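Scarf and Wrap FAQ

14 shares | 6 comments

Most of these come from the inbox, and a few came up more than once after the February post on winter layers. If your question isn't covered, leave it in the comments.

What size scarf should I start with?
A long rectangle, wide enough to cover your shoulders when you open it out. You can fold it down for a narrow look, but you can't make a skinny scarf wider. Squares are nice to have later.

Can I wear a printed scarf with a printed top?
Yes. Pick one color that shows up in both and keep the prints different in size. A small dot on the scarf works with a wide stripe on the shirt. Two small prints next to each other tend to blur together from across a room.

How do I keep a silk scarf from slipping?
Tie it once, then tuck the ends under your collar. A brooch works too, but put it through a seam or hem so you don't leave a hole in the middle. My oldest square has 2 pin marks from before I learned this.

Is the Hustimetti wrap worth the money?
I have worn mine for 11 years and the edges are still fine. It is heavy, though. If you run warm, look at the Rodinari one instead — it's thinner and folds small enough for a coat pocket.

Will a wool scarf ruin my coat?
It can shed for the first few wears. Shake it outside, and wear it with something light in color before you put it near a black coat. A lint roller takes care of the rest.

How do you wash yours?
Cold water in the sink, a little wool soap, 15 minutes. Press the water out in a towel and dry it flat. I don't wring them and I don't hang them wet. Check the label first if it's a blend.

How many do you own?
Fewer than people think. I gave a bag of them away last winter and kept the ones I reach for.

What goes with a mustard scarf?
Navy, gray, olive, and most denim. I would skip bright red unless you want the scarf to be the loudest thing on you.

Do you get paid to mention brands?
No. I bought the Hustimetti and the Rodinari myself, and the Þórarinsdóttir shawl was a birthday gift from my sister.

Who writes this page?
Lærke Þrastardóttir. I answer the comments too, usually on weekends.

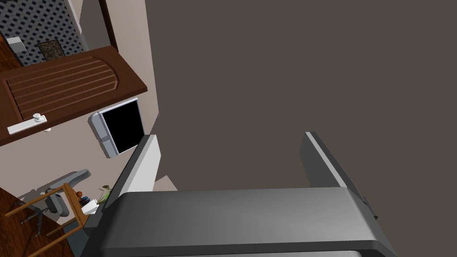
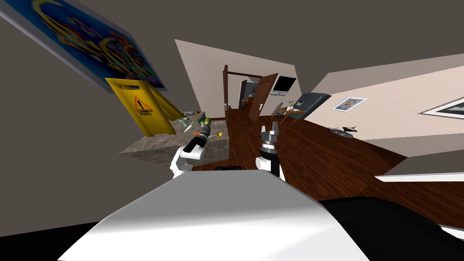

Second picture: yellow caution sign and framed poster.

Last updated 09/09/2026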